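**To:** Ivell users list
**Date:** Jul 21, 2020
**Subject:** Re: Waitlist spots and the group booking form

Hi Theresia, hi everyone,

Sorry for the slow reply, I've been buried in refunds (more on that further down, because I think a few of you are in the same boat). 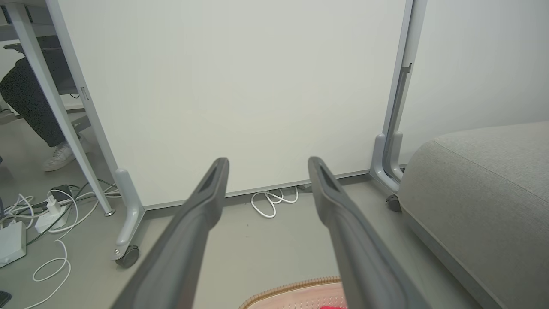
So, your waitlist question. I'm quoting it again so people don't have to dig:

> From: Theresia Ortner
>
> We run the Lostthorpe craft weekend through Ivell and we've got the waitlist turned on for the workshops. When someone cancels, the next person gets the email and they have to claim the spot. Fine. But if the next person on the list signed up as a group of 5 and only one spot opens, what happens? Last year it looked like the whole thing just sat there and I ended up phoning people. Is there a way to have it skip over the group, or offer them the one spot? Also, does the waitlist email come from us or from Ivell? Half of mine say they never saw it.
>
> Theresia

It does sit there, yes. The waitlist treats a group as one lump, so if the group at the top needs five and you've got one, it holds the spot and waits for four more to come free. I lost a good week to this in February before I clicked to what it was doing. I had a pottery session showing "full" with an empty wheel and a list of people dying to get in!

There's a setting for it but it's in a daft place. It isn't under Waitlist at all. Go to your event, then Registration Rules, then Groups, and near the bottom there's a tick box called "Allow partial offers". With that on, the group leader gets an email saying one spot is open and they can take it for one of their people, or pass. If they pass, or the time runs out, it goes on to the next entry and the group keeps its place in line for later. I'd turn it on for anything with small numbers. For the big Saturday-style sessions with 100 seats it hardly matters, things shuffle along quickly enough by themselves.

Two things to watch for.

First, partial offers only apply to groups who join the waitlist *after* you tick the box. Anyone already on there stays a lump. You can fix those by opening the entry and saving it again without changing anything (I know, I know). I had 9 to do and it took me the length of a cup of tea.

Second, have a look at your claim window. The default is 6 hours, and if an offer goes out late at night it has lapsed before breakfast. I'd bet that's a good part of your "never saw it" crowd. Mine saw it, they just saw it too late, clicked the button, got the "this offer is no longer available" page and decided the whole thing was broken. I've set mine to a full day until the last week and then I shorten it by hand. There's meant to be a quiet-hours option coming, but it's been coming for a long while now.

As for who the email is from, it's Ivell's address unless you've verified your own. The name people see will be your event name, so it looks like you at a glance, but spam filters don't care about that. If you've got your own domain and someone who can add the records for you, do it, it made a real difference to my open rate. If not, put a line on your confirmation page asking people to add the Ivell address to their contacts. Some of them will even do it.

Now, a question back to you and to anybody else who moved a program online this year. How are you handling the price difference? We had people paid up for the in-person version with lunch and materials, and then we shifted most of it to video, and I've been doing part refunds one by one. Ivell will do a bulk refund but only for the whole amount, or at least that's the only button I can find. What I've been doing instead is:

1. Export the attendee list
2. Work out the difference in a spreadsheet
3. Open each order, choose Adjust, type in the amount, save
4. Email the person separately, because the automatic one says "your order has been cancelled" and frightens the life out of them

Step 4 is the one that's killing me. I've had three phone calls from people who thought they'd lost their place, and one who went and booked again! If anyone has found a way to change the wording of that email, please, please tell me. I've been all through Templates and I can see the cancellation one and the receipt one but nothing for adjustments.

I did look at switching to Atora over it, since their part refunds are built in, but their group bookings are hopeless. You have to type every single name before it'll let you pay, and half my group leaders don't know who's coming until the day. So I'm staying put for now. Is anyone here using both, say Atora for the paid stuff and Ivell for the free sessions? I'd be curious whether it's worth the trouble - my gut says I'd end up with two lists and neither of them right.

Oh, and Theresia, you asked me off-list about badge printing for next year. I'll send you my template, it's set up for six to a sheet with the name large enough to read without your glasses. You'll need to change the colour bar at the top as it's got our logo in it.

Cheers, and shout if the partial offers box isn't showing for you. On my account it only turned up after I'd switched group registration off and on again.

Egger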